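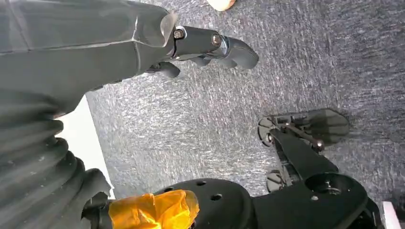

How to back up a laptop to an external drive

Posted January 12, 2020 by Maeve Geraghty

These steps are for a home or small office laptop with one external drive and no server. They cover setting up the drive, making the first full copy, keeping it current and checking that you can get files back. The menus on your machine may use slightly different names, but the order of the work is the same on most systems.

What you need

A laptop with a free USB port.
An external drive with at least twice the space you are using now. If your files take up 700 GB, buy a 2 TB drive.
The laptop's charger.
A sticky label and a pen.

Step 1. Find out how much you have

Open your storage settings and write down the used space, not the total. Then look at the biggest folders. Mine was Downloads, at 68 GB, and nearly all of it was old installers. Delete what you don't want and empty the recycle bin before you go further. Video projects are usually the next thing to look at.

Step 2. Name and format the drive

New drives often come with the maker's own software on them. I wipe it. Plug the drive in, open your disk utility, choose the drive and erase it. Check the name and the size twice before you press the button – the internal disk is in the same list.

Give it a name you will recognise. My two are called Zurnitz and Strand, after places we have been on holiday. Write the same name on the label and stick it on the case.

Turn on encryption if it is offered. Put the password in your password manager and also on paper, somewhere away from the laptop.

Step 3. Plug in the power and stop the laptop sleeping

A first backup can run for hours. Connect the charger at the wall, then set the laptop to stay awake while it is charging. Put it on a hard, flat surface with the vents clear. Keep the drive flat as well, and leave some slack in its cable so a bump doesn't pull it out. 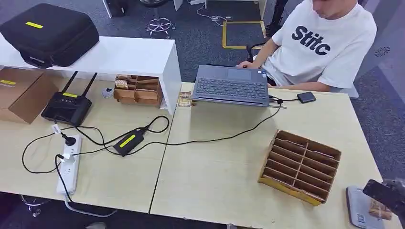

Step 4. Run the first full copy

I use Jundex, but the backup program that came with your computer will do. Choose your home folder as the source and the external drive as the destination. Leave out temporary files and anything your cloud service already stores with version history.

Start it and leave it. You can keep working on small things, but don't move large folders until it has finished. The progress bar may sit at 100 per cent for several minutes while the program checks its work. Wait for the message that says the backup is complete.

Step 5. Set a schedule

Weekly is enough for most people. If you do your accounts on the laptop, make it daily. Later backups only copy what has changed and take a few minutes.

Step 6. Test a restore

Pick one document and one photo. Restore them to a new folder on the desktop and open both. If either one fails, erase the backup and start again from Step 4. I repeat this test every September when I do the rest of the household paperwork.

Step 7. Eject and store

Always eject before unplugging. Keep the drive in a drawer in another room, or at a relative's place if you have a second one to swap with it.

Common problems

The drive doesn't appear: try another port, then another cable. Hubs without their own power cause a lot of this.

The copy stops at the same file each time: that file may be damaged or open in another program. Close everything, and if it still stops, exclude the file and copy it by hand.

The drive is full: remove the oldest backups from inside the program. Don't drag them to the bin yourself.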